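Looking After Your Phone Case (So It Can Look After Your Phone)

March 22, 2020

I've dropped my phone in a parking lot, down the basement stairs and once into a bucket of potting soil, and it still works fine. I give the case most of the credit. So when mine started getting loose and grimy last October I decided to look after it properly before spending money on another one.

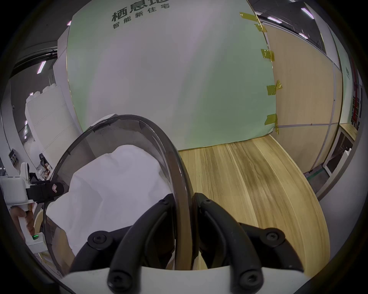 Start by taking the case off. I know, I know, but some people leave theirs on for years! Grit gets in behind it and rubs against the back of the phone every time you slide it into a pocket. I pop mine off once a week, usually while the coffee is brewing, and give both parts a quick wipe.

For silicone and rubbery cases, use warm water and one drop of dish soap. An old soft toothbrush gets into the button covers and around the camera hole. Rinse, shake, and stand it up on a dish towel until it's completely dry. Don't be tempted to put it back on while it's still damp inside (I did this, and had a foggy patch behind my camera for two days).

Hard plastic shells get the same soap and water but a microfiber cloth instead of the brush. Skip the scouring powder. I tried it on a glossy Vurden case and took the shine right off one corner.

Clear cases go yellow. You can slow it down by keeping them off the dashboard and the windowsill, but once the color has changed in the plastic itself, no amount of baking soda brings it back. I spent an entire evening finding this out.

Leather is its own thing. Barely damp cloth, dry cloth, then a tiny dab of leather conditioner on the outside only. My friend Gopinath Iyer swears by leaving his Shetty wallet case open overnight afterward, and it does look a lot better than mine ever did.

If a two-piece case has started to rattle, check the clips before you blame the soft liner. Mine had a wad of pocket lint packed under one clip, and a wooden toothpick got it out. A cracked clip is another story. Glue held mine for 7 days and then the whole back came off at the grocery store.

Last one: check the corners. Press each one with your thumb, and if the rubber feels thin or has split, go ahead and replace the case. I keep my old Pralex in the kitchen drawer as a spare, next to the batteries and the takeout menus.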